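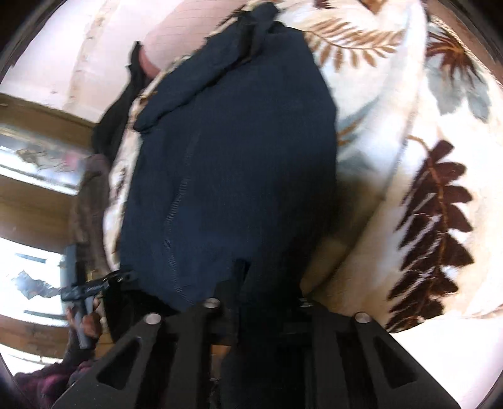
**Tomas Asfaw, Textile Care Lead, Laren**

*Speaker notes: "Folding on soft surfaces", part 2*

**Start**
- Good afternoon. In the first part we spoke about washing. Now I speak about the ten minutes after it, when the clothes lie on the bed and we must do something with them.
- Leave the picture on the screen. Dark navy garment, cream blanket with ferns. Ask the room: who folds on the bed? Wait for hands.

**The surface**
- A plush blanket is nice for sleeping and difficult for folding. The pile holds the cloth, and when you pull one side, the blanket comes also.
- Look how the blanket bulges where it folds over itself. First make the blanket flat, then put the garment.
- Dark clothes take light fluff. At Muren we folded 26 dark pieces on a blanket and 26 on a table, and the blanket group needed the brush much more often. (Do not read all the results, they are in the handout.)

**The garment**
- Find the middle line first. On this one it is faint, a seam or a zipper. Lay it straight from neck to hem.
- Fine ribbed fabric remembers a crease. Open the bunched end with flat hands, do not shake it.
- Straps and bands: put them inside before the first fold. If they stay across the top, the stack will lean.

**Show on table**
- Fold one slowly, then one at normal speed. Drink water.

**Questions**
- If they ask about the Pativmont course: it opens again in May, 200 places.
- Slides for part 3 are in the other folder.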